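Qui sommes-nous ?
La maison Odard, au service du débat local depuis 1994
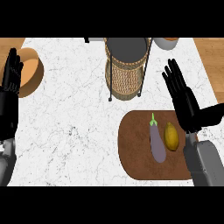 Main articulée au-dessus d'un plateau de marbre blanc, image de synthèse

Odard est une association d'éducation civique et d'observation de la vie publique. Nous suivons les conseils municipaux, nous relisons les programmes électoraux, nous formons des élus et des habitants, et nous publions tout ce que nous trouvons sur les engagements pris devant les électeurs du canton de Rarkach. Dit comme cela, c'est un peu sec, alors permettez-nous de prendre le temps de raconter.

Tout a commencé en 1994, dans l'arrière-salle d'un café de Clemano, entre deux tours d'une élection municipale qui avait mis la ville sens dessus dessous. On s'y disputait beaucoup, et fort, à propos d'une piscine promise par l'équipe sortante : les uns juraient qu'elle figurait dans le programme, les autres qu'il s'agissait seulement d'une étude. Quelqu'un est rentré chez lui chercher le tract. La piscine y était bien, au dos, en petits caractères, avec une date. De cette soirée est née l'envie de garder les tracts, tous les tracts, et de les ressortir le moment venu — sans colère, avec un café si possible.

Le premier classeur tenait sur une étagère. Nos archives occupent maintenant deux pièces au-dessus de l'ancienne halle aux grains, et l'on vient y consulter des professions de foi, des bulletins municipaux, des comptes rendus de séance et même quelques affiches que l'on nous a apportées roulées sous le bras, un jour de pluie. Si vous en avez dans votre grenier, nous sommes preneurs !

Notre travail de tous les jours, c'est le Relevé des promesses. Pour chacune des 13 communes du canton, nous tenons la liste des engagements pris pendant la campagne et nous notons où ils en sont : tenu, commencé, abandonné, ou bien impossible à vérifier (cette dernière colonne est plus longue qu'on ne le croirait, tant certains programmes aiment « favoriser » et « encourager »). La dernière édition en recense 301. Avant chaque parution, nous envoyons nos notes aux mairies concernées, majorité et opposition, qui ont trois semaines pour répondre. Leurs réponses sont publiées en entier, y compris quand elles sont désagréables pour nous, et il nous est arrivé plus d'une fois de devoir corriger notre copie.

Nous tenons à cette règle comme à la prunelle de nos yeux. Odard ne soutient aucun candidat, ne donne aucune consigne de vote et n'accepte pas d'argent des partis. Les membres du bureau s'engagent à ne se présenter à aucune élection pendant leur mandat et durant l'année qui suit. Nos ressources viennent des cotisations, des formations et d'une subvention départementale dont le montant figure dans le rapport annuel, que nous envoyons volontiers à qui le demande.

À côté du Relevé, il y a l'école. Elle porte le nom d'Ông, mot vietnamien que l'on emploie pour un grand-père et que nous devons à l'une des familles fondatrices, chez qui se sont tenues les premières leçons, autour de la table de la cuisine. On y apprend à lire un budget communal, à prendre la parole en réunion publique, à rédiger une question écrite, à comprendre ce qui relève du maire, de l'intercommunalité ou du préfet. Les groupes comptent environ 10 personnes, de tous âges et de toutes opinions, et les discussions se prolongent volontiers sur le trottoir. Les séances reprennent chaque année en septembre, à 18 h 30, et aucune connaissance préalable n'est demandée.

Nous intervenons également dans les collèges et les lycées, où les élèves montent un conseil municipal pour une matinée, avec ordre du jour, amendements et suspension de séance. Les débats sur le stationnement y sont d'une vivacité que bien des assemblées pourraient nous envier.

L'adhésion est ouverte à tous les habitants du canton, inscrits ou non sur les listes électorales. Pour nous rendre visite, passez par la cour et montez l'escalier de gauche. La salle de lecture est ouverte l'après-midi à partir de 14 heures, sauf pendant les congés scolaires, et les documents se consultent sur place.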